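Cloth gripper comparison
By Ainhoa Aguirre
October

A cloth gripper comparison is a bench test where you put two or more robot hands through the same pile of laundry and see which one copes better. I've been running them at Warkholm for a while now, and this entry covers the way we do it there, plus a few things I'd do differently (more on that below!).

The usual setup is two arms facing a soft surface, with a gripper on each and a small camera at each wrist. A third camera sits higher up, at the head. Soft surfaces matter a lot - on a hard table a finger that comes in too low just stops, but on a cushion it sinks in and drags the padding along with the shirt.
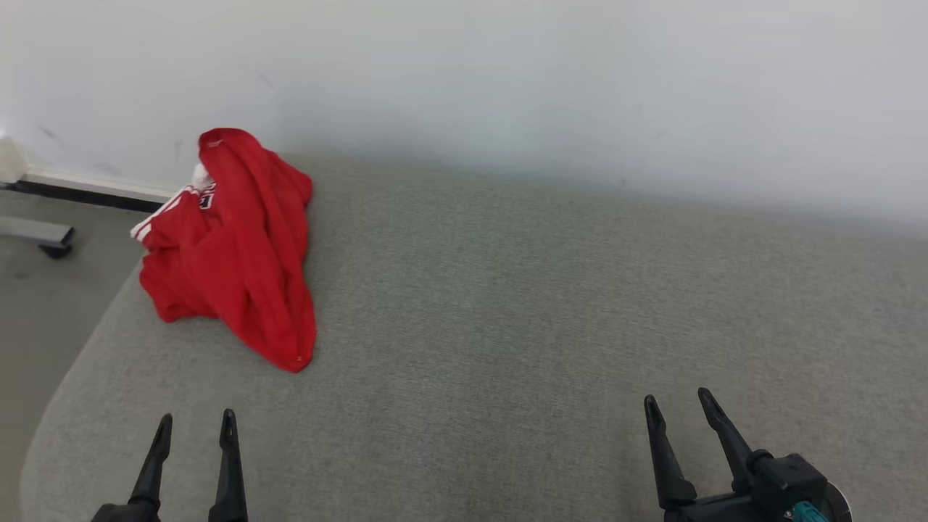 Both grippers open over the gray cushion, with a red garment lying in a heap near the wall.

We mostly compare two finger shapes. The Zulent fingers are stiff and narrow, so they get under a fold nicely, but they'll also slide right off shiny sports fabric if the pinch is a little shallow. The Quintana ones bend around whatever they touch. I like them better for heaps and a lot less for flat hems, and I've gone back and forth on that since the first 300 grasps.

A full comparison in our lab is 600 grasps per finger shape, scored as held, slipped or missed. You want the same clothes for both runs, dropped again by hand between tries, and you want several pieces of one color in the mix. Our older software was fine with a blue towel next to a white shirt and then hopeless with two red things touching, because it took them for one big garment and aimed at the middle.
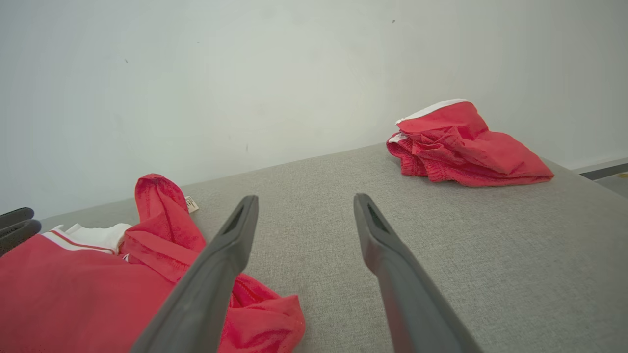

The wrist view helps with that part more than I expected. From the head camera a seam is a few fuzzy pixels, and up close you get the edge, the stitching and sometimes a care label, so the controller has something to aim for. We use Zoritz to line up the two views, and it needs recalibrating whenever somebody bumps a wrist mount (every Tuesday, it feels like). Our log stands at 1,847 scored grasps, and I still haven't settled on a fair way to score a sleeve that comes up with half the pile attached.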